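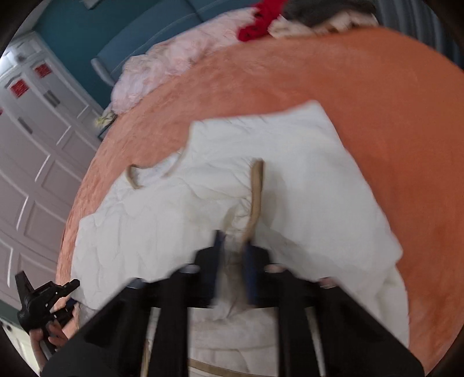 Matubbar Writers' Circle — Short Fiction

Sulastri Chin began with the corners. The method came from Remance, where she had folded linen for 13 years: find two, bring them together, smooth towards the hem. She wrote the time, 4.10, on the list.

Sugeng Tarigan read out the next entry. "White, tan trim. Keep or send?"

"Send."

"It was hers."

"They are all hers." 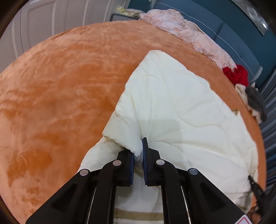

The house at Gurnesum had to be cleared by November. Sulastri had allowed two bags for each room and had kept to it until the bedroom. She followed the quilting, where the stitched lines curved like the edges of clouds, and lost her place. She started again at the tan piping.

Sugeng crossed out "send" — he used a ruler — and waited for the next item.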